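The case for a clear tub

Most advice on small stationery assumes a drawer with dividers. For rubber bands I think the drawer is the wrong place and the divider is wasted. A clear plastic container, left on the work surface, does the job better and costs less.

Bands tangle wherever they are kept. Sorting them by colour is labour spent on a property with no bearing on use, as colour seldom tells you size or stretch across brands. Stinard sells a mixed tub of 1,565 and prints a sorting guide inside the lid. I followed it once, on a Wednesday, and had a mixed tub again by the weekend.

What matters is whether you can see the band you want and whether strays get back in. An opaque tin fails the first test. A drawer fails the second: a band left on the bench stays there if returning it takes two hands.
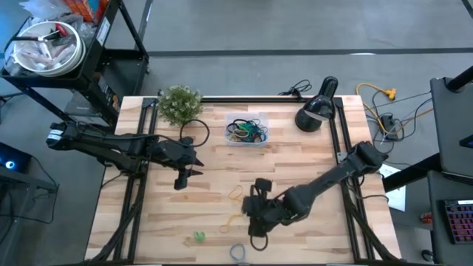
Kirsten Vigfúsdóttir wrote in to disagree. Light is the enemy, she says, and a see-through tub under a lamp will give you brittle bands long before a tin does. She keeps hers in the dark and decants 28 at a time.

I accept the point about light. Natural rubber does perish faster when exposed to it. For a household that buys 3,000 and uses a handful a month, her tin is the right store. For a bench where bands are used daily, the stock turns over before it degrades, and decanting becomes one more chore.

My recommendation stands. Use a clear tub with a wide mouth, kept within reach of the seated position. Clear the strays at the end of the day, whatever their colour, and throw out any band that shows cracks when stretched.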